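Product Notes: Flestonent two-arm bench kit, firmware 2 and the revised finger set

The Flestonent kit has been on loan to us since January. Several readers asked for a follow-up to the short notice we ran when the kit was announced, mostly about the handover routines and whether the revised fingers are worth the money. Both are covered below, along with setup, cabling and the service plan.

For readers who missed the earlier notice: Flestonent is sold by Grindley as a bench-level package for small labs, teaching shops and light assembly development. The base order includes two arms, a shared controller, a head camera, one gripper per arm and a license for the task editor. Butison handles field service and spare parts. A table is not included, and Grindley recommends one with a matte, light-colored top. Glossy tops gave us depth dropouts near the front edge during the first week, and they stopped when we changed the surface.

Setup

Unpacking and mounting took one long afternoon. The arms ship with the joints locked, and the release order printed on the card in the crate is the one to follow. The order in the PDF manual is for the previous revision. We released the left wrist out of sequence and had to rerun homing on that side, which cost 20 minutes or so and did no harm.

Calibration between the arms and the head camera is handled by a wizard in the task editor. It asks for a set of poses with a printed target, then reports residual error per joint. Our first pass was poor on the right arm. The target had been taped down with a slight bow in it, and a flat one mounted on stiff board fixed the problem. Budget for repeating the procedure any time the camera mount is touched. The mount has a single clamp screw, and ours crept under vibration until we added a lock washer. Butison says later units ship with one.

Controller startup is slow. The unit runs a self-test on every joint and does not allow this to be skipped, even after a soft restart. In a teaching lab with short sessions that will be noticed.

Handover routines

The main change in firmware 2 is the handover library. Earlier releases left bimanual transfers to the user: you wrote two motion sequences, put a wait between them and tuned the timing by hand. The new library treats the transfer as one action with a giver, a receiver and a meeting point. The receiving gripper approaches on an axis you select, closes until it reads contact force, and only then does the giving gripper open.

We tested it with small parts of the kind customers are likely to have on hand: short tubes, molded plastic pieces, sticks, items in film packaging. A session consisted of repeated transfers of one part type from the left arm to the right, with the start position of the part varied by the operator.
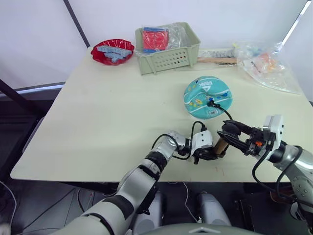
Does the handover library work with parts that were not modeled in advance?
The library needs only a grip width and an approach axis for each part, and both can be taught by hand-guiding the arm, so a CAD file is optional. A model improves the choice of meeting point for long or unbalanced parts.

Over the test period we logged 1059 transfers. Of those, 975 completed without operator action. The remainder were split between drops, protective stops and cases where the receiver closed on nothing and the software correctly reported a miss. Misses were the largest group. Most of them followed a weak first grasp, where the part had rotated in the giving fingers and was no longer lying on the axis the receiver expected. The library has a regrasp option that sets the part down and picks it up again before transfer. It is off by default. We recommend turning it on for anything cylindrical.

Transparent film remains difficult. The head camera sees through it or picks up glare, and the resulting grasp point can land on a fold of loose material. A fold usually holds well enough to lift but then slips during transfer. Grindley's application note suggests raising the contact threshold, which helped with tightly wrapped parts and made no difference with loose bags.

Soft and inflated objects can be transferred if the grip width is taught generously. The force reading rises slowly on these, and the receiver may time out before it decides it has contact. The timeout is a plain text field in the action settings. Doubling it cured the problem for us.

Revised fingers

The revised finger set is a separate purchase for owners of the first version and standard on new orders. Part number 401 is a direct swap and uses the same two screws per finger. The pads are longer than before and have a shallow groove down the center, intended to seat round stock.

The groove works. Rotation in the grip dropped noticeably on tubes and dowels compared with the flat pads we had on hand from the earlier loan. Flat parts are held no better and no worse. Very thin parts can fall into the groove and sit at an angle, and for these Grindley will supply flat pads on request at the same price.

Pad wear was moderate. We replaced one pair, on the giving side, after the edge began to lift. The adhesive is the weak point and the pad material itself showed little change. Cardoso sells a third-party pad with a mechanical clip that fits the same carrier. We tried one pair for two weeks. The clip adds a little thickness, so the gripper must be re-zeroed after fitting, and the zeroing routine has to be run with the fingers fully closed. Grindley does not void the warranty over third-party pads but will not service a gripper with them attached.

Cable routing

This is the least finished part of the product. Gripper cables run outside the wrist and form a service loop along the arm. The supplied clips hold the loop in place for ordinary reaching moves. During handovers the wrists come close together and often roll in opposite directions, and the loops can then touch the other arm. We had no damage, but we did have several protective stops that traced back to cable contact being read as a collision.

Two changes reduced them. First, move the outermost clip back toward the elbow so the loop stands away from the fingers. Second, set a wrist roll limit in the handover action so that the receiver cannot choose the long way around. The second change costs some reach at the far corners of the table. Butison offers a sleeved cable set that lies closer to the arm, but it was back-ordered and we have not tested it.

Task editor

The editor is largely as it was. Actions are stacked in a list, each with a settings panel, and the list can be exported as a script. The export now round-trips, meaning that an edited script can be loaded back in without losing the panel settings. This was our main complaint last time.

Logging is improved. Each transfer is recorded with force traces from both grippers and a clip from the head camera. Files are large, and the controller deletes the oldest without asking once the internal drive fills. Set up a network share before any long session. The file naming scheme uses the controller clock, which resets to local noon if the unit has been without power for an extended period. Check it first.

Undo is still limited to the current action. Deleting an action from the stack is permanent unless you have saved.

Service and ordering

Butison's standard plan covers remote diagnosis, one on-site visit per year and loaner grippers. We used remote diagnosis once, for a joint that reported high temperature on startup. The technician identified a firmware flag left over from the update and cleared it in under an hour. Response by email was same-day when we wrote before 2 p.m. and next-day otherwise.

Existing owners can install firmware 2 without charge if the controller is the gray-label revision. Older controllers need a memory upgrade, done at the Butison depot only, and owners should allow for shipping both ways. Back up the task library before sending the unit in. The depot wipes the drive as a matter of routine.

Recommendation

For groups already using the kit, the firmware is a straightforward update and the 401 fingers are worth adding if the work involves round parts. New buyers should ask for the sleeved cables in the quote and confirm a delivery date for them. Groups working mainly with bagged or film-wrapped goods should request a trial with their own parts before ordering.

A longer note on the force traces, with our settings files, will go out with the next issue. Readers who want the settings sooner can write to the newsletter address and state which controller revision they have.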